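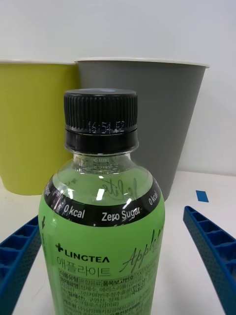 Ticket: Prelero stock log won't take cap codes
Opened by Sorcha Phelan, Wiltton office. I'm trying to log our soft drinks in Prelero and it keeps throwing out the code I type from the cap. It gives me "code not recognized, check and retry" and then wipes the whole entry, quantity and all, so I'm back to the start every single time. The green zero sugar drink is the worst of the lot. The code is in dots on the side of the black cap, right over the grip ridges, and the best I can make of it is 16:34 F2, but the ridges chop the dots up so I wouldn't bet my lunch on the last bit. I've typed it with the colon, without the colon, with a space, without a space, and in lower case (getting desperate by then!). Same message each time.

What I'm using: the browser version of Prelero, on the office laptop. I did try my phone and got the same thing, only smaller. The water and the juice cartons go in fine, and those have the code printed flat on the side with a proper date in it.

Reply from Sajib Wijesinghe, Prernance support:
Hi Sorcha, thanks for all the detail. Could you tell me which field you're typing into, Batch or Best Before? They check for different things. Also, is there any longer line of print on the neck or the label that might be the date?

Me again:
Batch, I think? It's the first box you land on when you hit Add Item, and I never tab past it because it errors as soon as I leave. There's some pale lettering down on the neck under the cap but it's faint and I can't read it, even with my glasses on and the bottle up at the window. I turned it all the way round and got plenty about calories and no date I'd swear to.

While I was at it I tried the other thing you have on your help page, which is to sort everything into "readable" and "not readable" before logging. I like that, it's much less maddening than going one at a time. Yellow is for readable and gray is for not readable, and I stuck a note on the cupboard door so Niamh Daly doesn't tip the lot back together on her shift.

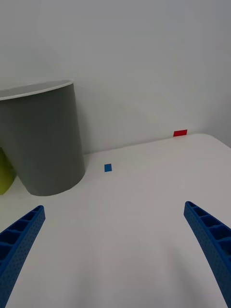
Last updated: July 21, 2022

Right, progress of a sort. I cleared a stretch of the white table and did the sorting there, since the kitchen counter is hopeless (toaster crumbs, and the light's behind you). Being able to turn a cap slowly under decent light helped more than anything I did on the laptop. Out of 39 drinks I got a code I trusted on all but a few, and the ones left over were every one of them the kind with the dots across the ridges.

Things I tried, so you don't have to ask me again:

Cleared the browser cache. No change.

Logged out and in. No change, and it forgot my language setting.

Pasted the code in from a text file in case it was my typing. It got rejected faster, if anything.

Put the code in Notes and left Batch blank. It SAVED! But then the item shows up in red on the shelf report, and Colm Corrigan rang down to ask if we'd had a spill.

Entered one of the juice codes against the green drink, just to see. It saved straight away, so the item itself is all right and it's only fussy about what's in the box. I deleted that one afterward, please don't worry.

Reply from Sajib:
That last test is really useful, thank you. Batch expects at least six characters and doesn't count the colon or the space as any of them. I make yours 16:34 F2, which is six without them, so it should pass on length. Is it possible you have the Strict Format box ticked under Settings, Stock?

Me:
Well. Yes. It was ticked. I have no memory of ticking it, but Margaux Guérin set up the account back in April and she's a thorough person.

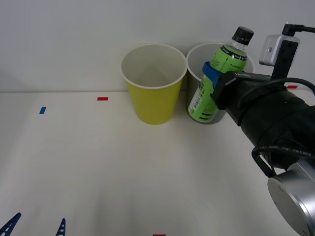

So I unticked it and went back through the not-readable lot from the beginning. The code went in first try with the colon, and the quantity stayed put for once. I did the next few the same way and had only one hiccup, where I'd read an F as an E, and that's on me.

Two things I'd still like looked at, if you're keeping this open:

1. The error wiping the quantity. Even if the code's wrong, I'd counted those bottles and I'd like to keep the number.

2. The message itself. "Check and retry" had me squinting at a cap for nearly 20 minutes when the trouble was a tick box two menus away.

Reply from Sajib:
Both passed on to the developers. I'll leave the ticket as Pending until I hear back about the quantity one. If you do run into a cap you can't read at all, type UNREAD in Batch and it won't turn red on the report.

Me:
Oh, that's handy, I'll tell Colm. Does UNREAD have to be in capitals?

Status: Pending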